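Stikeck Irmont Picture Rail, 43-inch section
Aluminum hanging rail with cord, hooks and end caps 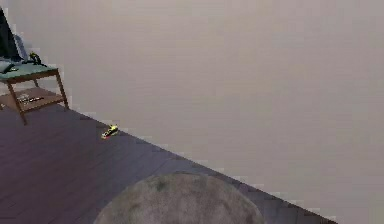

The Irmont is a slim rail that screws to the wall just under the ceiling and holds your pictures on clear cords, so you can move them whenever you like without making another hole. We love it in old houses, in rented studios, in school hallways, pretty much anywhere people keep changing their minds! It really comes into its own on a big, plain, pale gray wall with nothing mounted on it, over a dark wooden floor, where one lonely picture on one lonely nail always looks a bit lost. Run a few sections end to end and you can hang a whole row, slide everything sideways when a new print arrives, and keep going until it feels right.

We have carried the Irmont since the first version, which had a fiddly steel hook that scratched the frame if you were careless (we were, often). The current hook has a rounded nose and a thumbscrew big enough to turn while you're standing on a ladder with a picture under one arm. It's a small change and we were ridiculously happy about it.

What's in the box
One rail, 43 inches long, predrilled
Two end caps
Two clear cords with twist-in ends
Two adjustable hooks
Wall screws and plastic anchors
Joining pin for a second rail

Weight
Each 43-inch section carries up to 30 pounds in total when it is screwed into studs or solid masonry. With the plastic anchors in drywall, please stay at half of that. The limit is for the whole section, so two heavy mirrors side by side count together. If you have something really big, hang it from two cords and place them near the screws – the rail is stiffest there.

Finishes
White, satin silver and Górecki black. The white can be painted with ordinary wall paint, and a lot of customers do that so the rail disappears into the room. Give it a light sanding first. Górecki black is a soft, slightly warm black that looks great against cream or brick, and it's the one we would pick for a hallway. Painting over it is a bad idea, as the powder coat is too slick for most paints to grip.

Putting it up
Draw a level line first, and trust the level over the ceiling, especially in an older home. Hold the rail to the line, mark through the holes, drill, then screw it on with the open lip facing up. Slide on the end caps last. Cords twist into the channel anywhere along its length, so there's no need to feed them in from the end. The joining pin goes in before the second rail is screwed down. (Yes, we have forgotten it. Twice.)

To trim a section, use a fine-tooth hacksaw and file the cut edge smooth. Cut from the end without the stamped arrow and the pin will still fit.

Cords
The standard cord is clear nylon, and it's wonderfully hard to see from across a room. The Gimum steel cord is sold separately and fits the same channel. It's thinner and doesn't stretch, so choose it for anything in a heavy wooden frame or for pictures that must stay in a perfectly straight row. Nylon relaxes a little in the first few days. Just nudge the hook back up and it will settle.

Buying for a larger space
Sections also come in contractor cartons of 100 feet, without cords or hooks, so you can order only the hardware you want. Hooks are available loose or in tubs of 500, mostly for galleries and schools. Carton orders in Górecki black take longer than the other two colors, and we'll email you a ship date before charging your card.

Will it fit on crown molding?
It needs a flat surface behind it. Most people mount it directly below the molding, and it looks very much at home there.

Does it work with older Irmont hooks?
Yes, old hooks fit the new cords. The old cords had a different end and won't lock into this rail.

Page updated 29 Oct 2023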